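Bunatis dividend, anyone else holding?

bloxham_bob
14 Feb 2019
Just added 400 shares of Bunatis and I'm thrilled! Dividend raised again, debt coming down, and the Drollville plant opens in October. What's everyone's take?

NPearce
Love the income, less sure about the price. You're paying up for growth that hasn't shown up yet.

bloxham_bob
Fair, but they bought Flasura for cash – no new shares! That's huge for us small holders.

tallyho90
Disagree on Flasura. Margins there are thin and they overpaid.

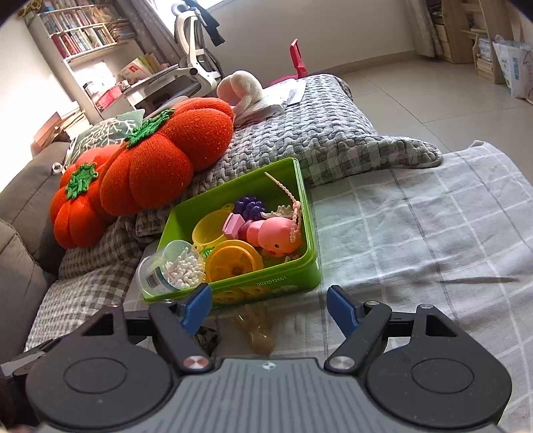

I'd still hold what I have, mind you. Just wouldn't add before the next report.

NPearce
Same. Great company, though, and I'm reinvesting every cent!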